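## About Plirnlow

Plirnlow is a shared workshop with 30 members. Our main build is a bench sorting cell: one arm, one round tray, one bin. We lay out every change in simulation before anyone cuts material.

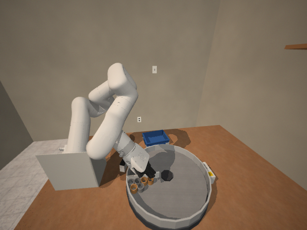 Start with the gripper clearance, then argue about speed. Mercedes Urrego put that in the build log in August, and the order has held. Clearance between packed cylinders sets the approach angle.

The planner, Zavetti, is on revision 4. Its log holds 2,516 simulated picks, 804 of them with the divider fitted.

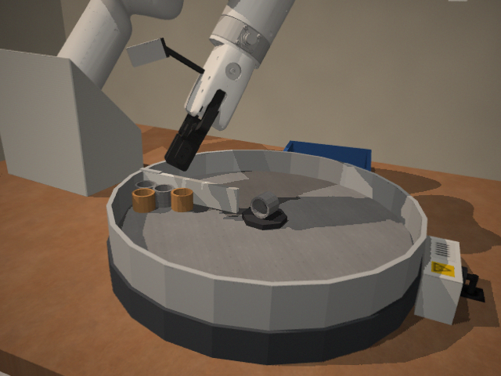
Divider angle is still a parameter in the config file. Drawings and settings are kept on the Sotelo shelf, and members may copy both.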